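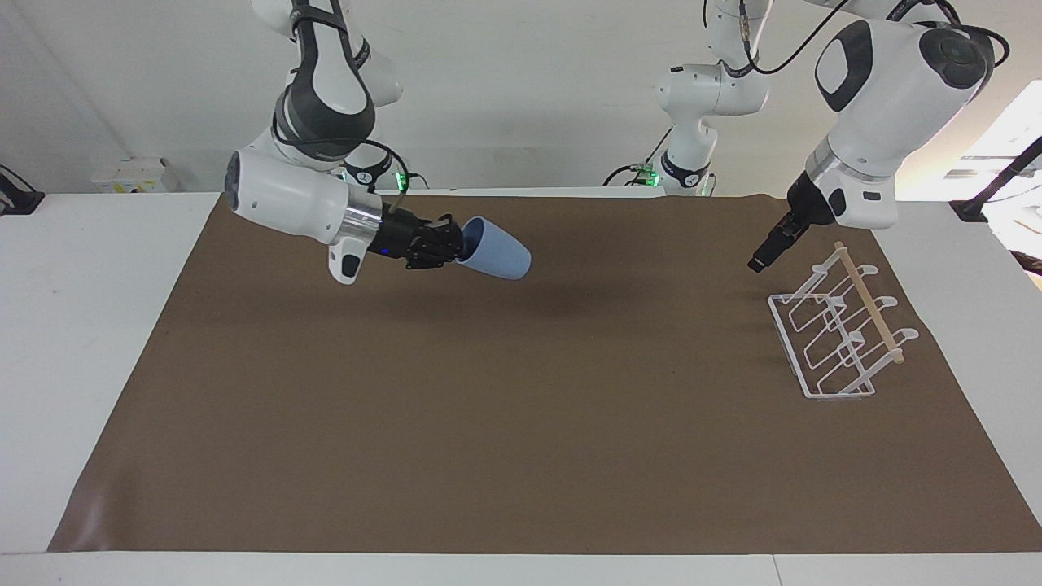
Cups: notes for the Makowska evening, 1/12/22
Running time 27 minutes if I don't tell the boat story. Don't tell the boat story.

OPENING
Thank Satish Dixit for the invitation and for the microphone stand, which he has promised will stay up.
Ask for hands: who owns a cupboard where opening the door is an act of courage? Wait. Somebody's partner will put their hand up for them.
Say: I'm going to talk about plastic cups. You were offered a choice between me and an early supper, and you're here, so we both have to live with it.

WHY CUPS
Everyone has opinions about knives. People will drive across a county for a saucepan. The plastic cup arrives free with something, or gets left behind after a birthday, and then outlives the carpet.
In May I emptied my own cupboard on to the kitchen floor. 46 cups, in a household of two. (Pause here. It got a laugh in Ludemport and a silence at Famelico, where I think they were doing sums about their own.)
Blue ones, mostly. Pale blue is the colour a cup turns into when you stop paying attention.

THE TAPER
Hold up cup. Wide at the rim, narrower at the base. Turn it slowly, as if it were worth something.
The taper is the whole reason these things stack. Straight-sided mugs sit side by side like strangers on a bench. Tapered cups go inside one another and take up very little room, which is how you end up with 46.
Put one inside another. Push a bit too hard, on purpose. Try to get them apart. If they come apart easily, do it again harder, the next bit depends on it.
Remedy: twist, don't pull. If twisting fails, cold water in the inner one, stand the outer one in warm. Do not use a butter knife. I have used a butter knife. Show thumb.

PICKING ONE UP
Get a member of the front row to take a cup off the table. Any cup, no instructions. Then a second person.
Most people go round the middle. Waiters and parents of toddlers pick up an empty by the bottom, so their fingers stay off the part you drink from. Worth pointing out kindly if the front row person has just stuck a thumb inside.
Holding by the base has its drawbacks. With a full cup you've got all the weight sitting above your hand and a taper that wants to slide out of it the wrong way. Fine for clearing up. Less fine for squash.
Sota Miyazaki (credit him, he's sitting at the back and he'll check) ran a café for years and cleared every table base first, rims away from him. He says the customers never noticed and his hands were cleaner. I tried it for a week at home. My hands were no cleaner but I felt extremely professional.

PUTTING ONE DOWN
Three schools: upright, upside down, on its side.
Upright gathers dust. Allow the dust people their moment.
Upside down keeps the dust out and any damp in. If you've ever lifted a cup and smelled a pond, you belong to this school.
On its side is what children do, and it's also what I do when the rack is full. A tapered cup on its side doesn't roll away in a straight line, it goes round in a curve. DEMONSTRATE on the table. Let it go all the way round. Check first that the table is level. At Kirnex it wasn't, and I spent the rest of the talk with my foot against a cup.
A mat helps. Something with a bit of grip, a plain colour so you can find things on it.

HOW MANY TO KEEP
This is the part they'll write down, so slow up.
Four per person in the house. One in use, one in the sink, one lost in a bedroom, one for whoever turns up.
Someone will say they need more for parties. Ask when the last party was. Be gentle about the answer.
Cracked rims go first, then anything cloudy that used to be clear, then anything with the logo of a conference you didn't enjoy.
I got mine down from 46 to almost 27 before my wife noticed, and there was a negotiation. "Almost" because one was under the boiler catching a drip and we couldn't agree on its status.

QUESTIONS
Likely: dishwasher? (Top rack, and wedge them or they flip over and come out full of grey water.)
Likely: do smells come out? (Bicarb overnight. Curry, no.)
If no questions, ask Satish about his flask. He'll need stopping.

AFTERWARDS
Count nothing. Take own cups home. Leave the blue ones on the tea table and walk briskly to the car.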